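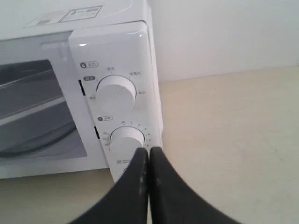 Hi Nusrat,

You asked for a couple of pages before the December meeting, and you said I could write it the way I talk, so that's what you're getting! The spreadsheet with the money in it is coming separately from Dilani, who is much better at that sort of thing than I am.

## Where the kitchen stands

The shared kitchen at Waltport is usable. It's still missing a few bits (more on those further down), but people are heating up their lunches in it every day, and that was the main thing the grant was supposed to pay for. When I wrote to you last we had bare walls and a sink with no tap. Now the walls are painted plain white, the counter is in, and we have a microwave.

The counter ended up being the pale beige one with the little specks. I know the application said gray. The gray had a long wait on it and the beige was sitting in the Khan warehouse ready to go, so Prasanna and I drove over and took it. I've come around to it completely – it makes the room feel warmer, and crumbs don't jump out at you from across the room (I'm not sure that's a selling point, but I'm counting it).

## The microwave

I want to spend a minute on this because it was the line you had a question about. We went for a plain white one with two round knobs, one above the other, and a glass turntable. No keypad at all. Hashini ran the little survey back at the start and what came through over and over was that people wanted something they could just turn. Several of our regulars don't see well up close and a couple have stiff hands, and a flat panel full of tiny buttons was the thing they hated about the old one at Skerkbridge.

The one catch is that the markings are in Chinese. The setting by the upper knob reads 火力, for power level, and just under that there's 解冻, for defrost. Plenty of our members read it with no trouble, and the rest of us have learned it by now. Afroza is making a card in English, Bengali, and Tamil to go on the wall beside it. She's done two drafts and I've asked for bigger letters both times, so she may not be speaking to me by the time you visit.

It's pushed up against the wall for now. I'd like it a bit farther forward, mostly for the sake of the vents in the side, and also so that we can wipe behind it without a wrestling match. Prasanna wants to measure first and see how much counter we'd be giving up in front.

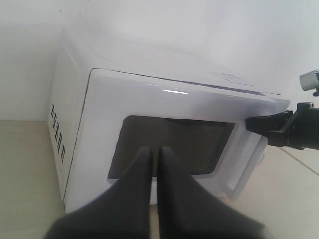
We've also been going back and forth about which way the door should swing. People tend to come in with a full bowl in one hand, and they need somewhere to put it down while they get the door open. I tried it myself with a bowl of soup and made a mess of my sleeve. Hashini's idea is to keep the stretch of counter in front completely clear as a house rule, and I think she's right, so that's going on Afroza's card too (sorry, Afroza).

## How many people are using it

We had 82 people sign the kitchen book this quarter, against the 30 we promised you in the application! I'd be a little careful with that, as it includes the open afternoon, when everyone who walked past got a samosa and a pen. Take those out and the steady lunch crowd is roughly 7 a day, more when it's cold. Most of them bring something from home, and a few have started cooking extra and sharing it, which I love to see.

## What's still to do

- The shelf over the counter. The brackets came and the board didn't. Plosia say it's on its way.
- A second outlet on the far side, so the kettle isn't fighting for a plug.
- Afroza's card, final version, big letters.
- A proper cleaning rota. At the moment it's whoever notices first, and that's usually Prasanna.
- Moving the microwave forward, once we've agreed on how far.

The outlet is the only one of those that needs an outside person. We have a quote and it fits inside what's left, so I'm not asking you for anything extra. I would like your okay to shift what we saved on the counter over to the electrical line. Dilani has marked it in yellow on her sheet so you can find it quickly.

If you're coming by before the meeting, lunchtime is the best time to see the place with people in it. Let me know and I'll make sure Hashini's here too, as she can answer anything about the survey. I have 6 of the old feedback forms still to type up and I'll send those over with the final numbers.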